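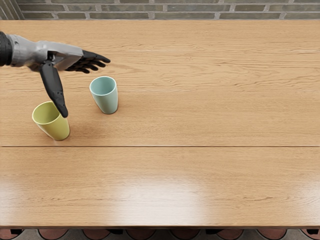

Drastitz: production progress report, second period

Prepared for Magnusson by Henryk Piątek, series producer
Copied to Lionel Whitlock, executive producer

1. Status

Filming on the second series is on schedule for eight of the ten episodes. Episodes one to five are shot and in the edit. Episodes six and seven are shot apart from the one-to-one interviews. Episode eight is in progress. Episodes nine and ten, the trip to Gruvia and the reunion, have not started, and the reunion date depends on the matter in section 3.

Spending to the end of August is within the agreed budget. The underspend on location fees has been moved to the edit, as allowed under the funding agreement, and no further transfer is requested.

2. Footage and edit

Camera teams delivered 300 hours of material in this period. Logging is complete up to the charity dinner in episode six. The logging team has entered 1491 clips against cast name, location and storyline, and 1512 clips were due by this point. The difference of 21 is made up of night material from the lake house where the sound has to be matched by hand.

Rough cuts of episodes one and two went to Magnusson for comment. The notes received were mostly on pace. The main change was to bring the argument at the boat launch forward to the first part of episode two — it previously fell after the second advert break. Episode one is now two minutes over length and will come down in the fine cut.

The opening titles are still with Hurnitz. A second version has been asked for with shorter cast introductions. The cast taglines were recorded in one session and two will be recorded again, one for sound and one at the cast member's request.

3. Cast

There are seven main cast members. Six have signed for the full series including the reunion. The seventh has signed for filming only, and her agent has asked for a separate fee for the reunion and a say over seating. We have offered the standard fee and declined the second point. If there is no agreement by the time episode eight wraps, the reunion will be planned for six, and her storyline will close in episode nine.

One cast member announced her separation on her own social media pages before the related episode had been cleared. The post was taken down the same evening at our request, but it had already been picked up by several gossip sites. The storyline is still usable. The press plan for episode four has been rewritten so that it no longer treats the separation as news.

All cast have been reminded in writing of the rules on posting during filming. Welfare calls are being held every two weeks and will continue for three months after the last episode airs. Two cast members have asked for extra sessions and these have been arranged.

4. Legal and clearance

Release forms are held for all guests in episodes one to five. Three diners in the background of the restaurant scene in episode six did not sign and will be blurred. Legal has asked for one remark about a former business partner to be removed from episode three. The cut has been made and does not affect the story.

5. Press

The cast photo shoot took place on a Saturday and produced 100 approved stills. Each cast member had the right to reject up to five. Four of them used it in full.

6. Next period

Finish filming on episode eight.
Lock episodes one and two.
Settle the reunion contract or confirm the smaller line-up.
Confirm travel and insurance for Gruvia.
Deliver the final titles.

7. Decisions needed from Magnusson

Approval of the revised running order for episode two.
Agreement that the reunion may go ahead with six cast members if required. Lionel Whitlock will need this in writing before the studio is booked.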